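About Dralama

3 min read

Dralama looks after grippers. We set them up, service them and repair them, both the kind that bolt to a robot arm and the kind a person carries by hand. We work out of two rooms in Sornness, with a bench shop at the front and a parts store at the back.

The company began as a repair counter for packaging machinery. Customers kept bringing in the gripper and leaving the rest of the machine at home, so over time that became the job. We stopped taking conveyor work some years ago and have not gone back to it.

Most of our hours now go to one machine, the Pravelero hand-held gripper, and the small cell built to go with it. Kasten, a plastics molder across the river, makes the finger blanks for us. We drill, fit and align them here.

A setup starts with the fingers off. We clean the mounts, check the linkage for play, and run the jaw open and shut with no load on it. Then the fingers go on with the screws left just short of tight. We bring the two faces together on a gauge block, nudge them until they meet evenly along their full width, and tighten from the inner screw outward. Fingers that meet only at one end will twist whatever they pick up, and the operator usually blames the camera first.

After that the jaw is opened wide over a bare table and we look at both fingers together. The pads should face each other and neither one should drag on the surface. We do this over plain wood under an overhead light.
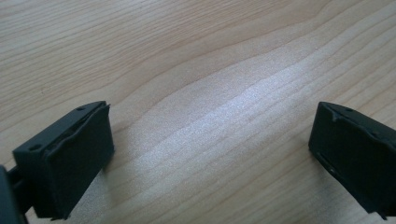

How often does a gripper need to come in for service?

Every 600 hours of use, or sooner if the fingers have been dropped. A regular service takes one working day once the unit is on the bench.

Between services there is not much for the customer to do. Wipe the pads with a dry cloth. Keep solvent away from the plastic. If a screw backs out, put it back by hand and call us before using thread glue – we have drilled out plenty of glued screws and would like to do fewer of them.

Worn edges on a finger are normal and do not mean it needs replacing. Cracks near a screw hole do. We keep 20 pairs of black fingers on the shelf, and a pair can usually go out the day it is ordered. Linkage parts are slower because we make them in small batches.

Every unit we service gets a card with its serial number, the date, the parts fitted and the gap reading before and after. There are 124 units on cards at present. The oldest cards are handwritten and hard to read, and we are typing them up as those units come back in.

We also run a one-day course for people who want to do their own setup. It is held in the bench shop and limited to 10 places. Bring your own unit if you can, as learning on someone else's is less useful. The next course is in September.

We do not sell robots or write control software. If a fault turns out to be in the program, we send the unit back with a note of what we checked and charge only for bench time.

Page last updated 7/22/20.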